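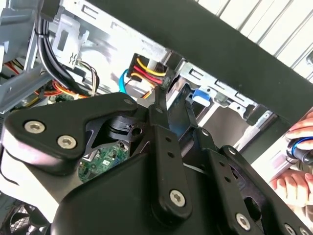
よくあるご質問（動作データ収集への参加・利用について）

本ページは、Mutberg組立・分解動作データ収集事業に関して、協力機関および作業者の皆様から寄せられたご質問と回答をまとめたものです。契約に関する事項は、各機関にお渡ししている実施要領が優先されます。

1. 事業の概要

Q1. どのような作業を収集の対象としていますか。
デスクトップパソコン内部の部品やケーブルを扱う作業と、固定プレート上での部品の挿抜作業の二系統です。いずれも、狭い空間での接触を伴う動作を学習システムに習得させることを目的としています。

Q2. 「1件」とは何を指しますか。
作業者が開始の合図を入力してから終了の合図を入力するまでの、一続きの記録を1件と数えます。途中で中断した場合は、再開後の分を別の件として扱います。

Q3. これまでに何件が収集されていますか。
3月の集計時点で、審査を通過した記録は3,032件です。審査中のものおよび差し戻し中のものは含みません。

Q4. 運営主体はどこですか。
データの収集と審査はSistisが、記録の保管と配布はJirnbergが担当しています。作業手順に関する責任者はCheuk-hei Chiu、データ審査の責任者はChak-lun Chuです。

2. 収集の方法

Q5. 記録にはどのような情報が含まれますか。
手首部カメラの映像、各関節の角度、グリッパーの開度、作業名および作業者番号が含まれます。音声は記録しません。

Q6. 作業者の手が映像に入ってもかまいませんか。
パソコン筐体を用いる作業では、筐体の支持や工具の使用のために手が入ることを認めています。その場合は、記録票の「人手介在」の欄に必ず印を付けてください。印のない記録に手が映っているときは、審査の段階で差し戻します。
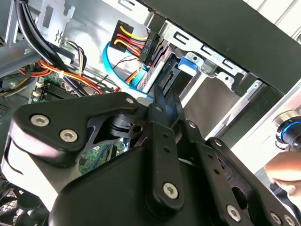 なお、人手が介在した記録も学習に使用しますが、自律動作の評価用データには含めません。両者は保管時に区分され、配布時にも別の一覧として提供されます。

Q7. 筐体内のケーブルは、件ごとに元の位置へ戻す必要がありますか。
厳密に同じ位置へ戻す必要はありません。配線のたわみや向きには実環境でもばらつきがあるため、自然な範囲の違いはそのまま記録してください。ただし、コネクターが抜けかけている状態で開始した場合は、備考欄にその旨を記入してください。

Q8. 筐体の電源はどのように扱いますか。
作業前に電源コードを抜き、電源ボタンを押して残留電荷を放電させてください。確認者の署名がない筐体は、収集に使用できません。

Q9. 失敗した動作は削除すべきですか。
削除しないでください。部品の落下、つかみ損ね、挿入位置のずれなどは、失敗の区分を付けたうえで提出していただきます。特に、ずれを修正してやり直した動作は学習上の価値が高く、修正の過程を省かずに残すことを求めています。

Q10. 1人の作業者が提出できる件数に上限はありますか。
1つの作業につき80件を上限としています。特定の作業者の癖が学習結果に強く表れることを避けるための措置です。上限に達した方には、別の作業を割り当てます。

Q11. 部品の位置や向きは毎回変えるべきですか。
挿抜作業では、部品の初期位置を7通りの配置表に従って順に変更してください。固定プレート自体の位置は、同じ収集回の間は動かさないものとします。

Q12. 部品が枠の途中で止まった場合はどうすればよいですか。
力を加えて押し込むことは避け、いったんわずかに引き戻し、角度を整えてから再度挿入してください。それでも入らない場合は、その状態で終了の合図を入力し、「未完了」として提出してください。枠や爪に変形が認められるときは、以後の使用を中止し、手順責任者に報告するものとします。

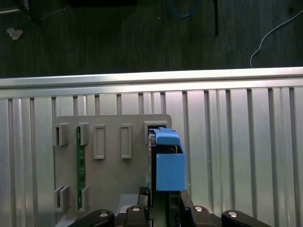
3. 審査と品質

Q13. 審査ではどのような点を確認しますか。
映像と関節角度の時刻が一致していること、開始から終了まで欠落がないこと、作業名と実際の動作が対応していることを確認します。動作の速さや見た目の滑らかさは、合否の基準としていません。

Q14. 映像に強い反射が入った記録は無効になりますか。
直ちに無効とはなりません。金属面の反射や明るさの偏りは、把持の対象が判別できる範囲であれば受理します。判別が難しい場合は、照明の向きを調整したうえで取り直しをお願いすることがあります。

Q15. グリッパーの一部が常に映り込んでいますが、問題ありませんか。
問題ありません。指と対象物の位置関係は学習に必要な情報です。映り込みを避ける目的でカメラの取り付け角度を変更しないでください。角度を変更した場合は、再校正が必要となります。

Q16. 差し戻された記録はどのように修正しますか。
記録票の誤りであれば、票のみを訂正して再提出できます。映像または関節角度に欠落がある場合は補正を認めず、新たな件として収集していただきます。

4. 利用と権利

Q17. 収集データを自機関の研究に使用できますか。
1,000件以上を提出し、審査を通過した機関は、配布版の全体を研究目的で利用できます。それに満たない機関は、自機関が提出した分に限り利用できます。

Q18. 手が映っている作業者の同意はどのように取得しますか。
所定の同意書により、収集の開始前に書面で取得します。同意は後から撤回することができ、撤回の申し出を受けた記録は次回の配布版から除外します。

Q19. 学習済みモデルの公開に制限はありますか。
公開にあたっては、使用した配布版の番号を明記してください。商用利用を伴う場合は、事前にJirnbergの窓口へ申請が必要です。

Q20. 本ページにない事項はどこに問い合わせればよいですか。
作業手順および審査については各責任者宛てに、配布と利用条件についてはJirnbergの窓口宛てにご連絡ください。お問い合わせの際は、機関名と該当する件の番号を併記してください。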